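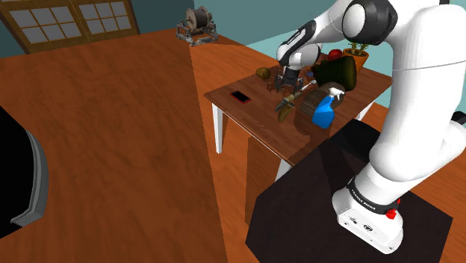 Figure 3. Simulated workcell for the cluttered-table trials. The arm is fitted with the two-fingered parallel gripper.

4.2 Gripper comparison in clutter

All trials were run in the Platgate simulator, using the wood-topped table layout of Figure 3. Two end effectors were compared: the parallel gripper shown there and Unau, a linkage-driven gripper with jointed fingers. Controller gains, approach speed and the grasp planner (Macedo, March release) were held fixed. Each gripper was given 2,000 planned grasps over 26 object layouts. A further 540 grasps were run with Unau alone to tune the closing force, which brings its total to 2,540. The tuning grasps are left out of the comparison below.

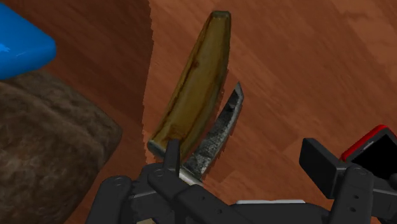 Thin, hinged objects were treated as a separate class, as their outline depends on the joint angle at the moment of contact. The planner receives one closed mesh per object and has no model of the hinge. With the pocket knife, the handle and blade stand apart in a narrow V above the fingers, and the pivot is hidden behind the gripper in this view. The pose estimator therefore had to work from the two free ends. We recorded the angle between them at closure and again after a hold of 200 control steps. A change in angle was logged as internal slip and kept apart from slip at the fingertips.

Contact stiffness was taken from the bench measurements made by Wellington Cavalcanti at Hulloldale and was not adjusted per object. Friction was likewise set once for each fingertip material.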